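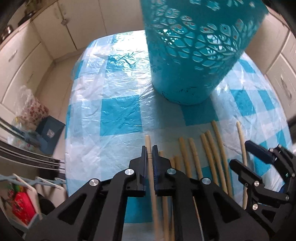
Figure 1. Stick task, camera view from the first gripper. The second gripper is open at the right.

Picking thin sticks with hand-held grippers: a comparison of two finger pads

Group 6: Lộc Cao, Imogen Gosling, Dagim Woldemariam
Supervisor: Urs Prantl
Bresberg, Department of Mechanical Engineering, second-year project

1. Background

Our department uses the Plallano hand-held gripper to record picking tasks. A person squeezes the handle, the linkage closes two fingers, and a camera on the tool records what they do. The same fingers can later be bolted to an arm. Last year's group tested them on cups and boxes and found little to complain about. They did not test anything thin.

We chose wooden sticks because they are hard to pick up from a flat surface and cheap to replace. We wanted to find out whether the ribbed pad supplied with the gripper is better than a smooth pad of the same shape, and whether the camera gives a clear enough view to tell a good grasp from a bad one afterwards.

2. Set-up

The work was done on a kitchen table with a checked plastic tablecloth. Sticks were laid side by side with their ends uneven, and the operator picked them up one at a time and put them in a teal plastic basket at the back of the table. We used two grippers, one in each hand, so that one could hold a stick while the other went for the next.

Pads were swapped between runs. The ribbed pad is the dark blue one on the inner face of the right finger in Figure 1. The smooth pad was cut by us from flat rubber sheet and glued to a spare finger. Both pads are held by the same two screws at the back, so changing over took a few minutes.

Opening width and time were logged by a Jimivex board and saved alongside the video. Imogen and Dagim took turns as operator. Lộc laid out the sticks and called the start of each run, and did not pick.

3. Method

An attempt began when the fingers started to close and ended when the stick was either in the basket or back on the cloth. We marked it as a success only if the stick was lifted on the first closing. A stick that turned in the fingers but stayed held still counted, with a note.

We made 383 attempts in all. Of these, 238 were first-time successes. The first session is not included in these totals as we were still changing the rules for what counted.

4. Results

The ribbed pad did better when the stick lay across the ribs. It held firmly, and the operator could lift and tilt the stick without it turning. When the stick lay along the ribs it tended to settle into a groove, which was secure but often left it pointing slightly the wrong way for the basket.

The smooth pad was easier to slide under the edge of a stick. It was worse once the stick was in the air. Long sticks swung, especially if gripped near one end, and both operators began to aim for the middle without being told to. This will have helped the later smooth-pad runs a little.

Most failures with either pad happened where two sticks were lying close together. The finger tip would push the neighbour along before it got down to the cloth. The tablecloth made this worse, as it wrinkles and moves under a light push. We taped the corners after the second session and the problem got smaller.

Imogen was faster and Dagim dropped fewer. We do not think there is enough data to say more than that about the operators.

5. Camera

The view between the fingers was good. The upper part of a held stick can be followed past the fingertips, and it was normally possible to see which way it was leaning. The lower part is less clear. In Figure 1 the held stick is slightly blurred near the bottom, and some of the loose ones are partly hidden behind the arms.

Glare was a bigger nuisance than we expected. The cloth is glossy, and there is a bright white patch on it to the left of the basket. Pale sticks were hard to find in the video there, so we kept them towards the right. Morena Bassi from the Treloar workshop suggested a matt cloth. We agree, but by then we had done most of the runs and did not want to change the surface halfway.

6. What we would change

Use a plain matt surface from the start, and fix it down.

Alternate the pads more often. We did long blocks with each, so practice and pad type are mixed up in our figures.

Try a pad with ribs only on the upper half and a thin smooth tip. Lộc has drawn one, and it is in the project folder with the cutting file for the smooth pad.

Record the wrist angle. The operators tilted the gripper a good deal when reaching under a stick, and at present this can only be judged by eye from the video.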